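Week 6 notes: what a breakdown plan pays for

Okay, picking up where we stopped on Wednesday. We'd done the factory warranty and we were halfway into service contracts, the thing the dealer's finance office tries to sell you while you're signing everything else. I promised you the Plilico contract, so let's use that one.

The basic version costs $539 a year and has a $60 deductible per visit. Per visit, not per repair! If the shop fixes your alternator and your window motor on the same day, you pay the $60 once. Bring the car back next week for the window and you pay it again. A few of you had this backwards on the quiz.

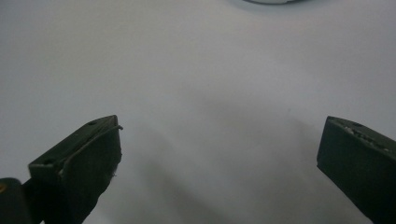
Now, exclusions. Every contract has a list of what it won't pay for, and Plilico's runs to 17 items (page 3 of your packet). Brake pads, wiper blades, belts, anything they call a wear item. Then there's the one that catches people, "pre-existing condition," and it's vague on purpose, if you ask me. Before you read any further in the packet, I want you to take a sheet of paper as blank as the pale surface in the photo and write down what you think is covered on your own car. Then check it against page 3. I did this with my old hatchback and got most of it wrong.

Blandine Royer, who's coming to talk to us in March, handled claims at Fometti for years, and she told me the denials she saw were mostly about missing oil change records. So keep your receipts. A shoebox is fine.

One more bit of math. Say the shop bills $162 for a covered sensor. You pay $60, the contract pays $102. You'd need several of those in a year before the $539 looks like a bargain, but one transmission changes everything.

For next time: read the Utico sample contract and find where it talks about towing (it's not in the section you'd expect). Bring a calculator.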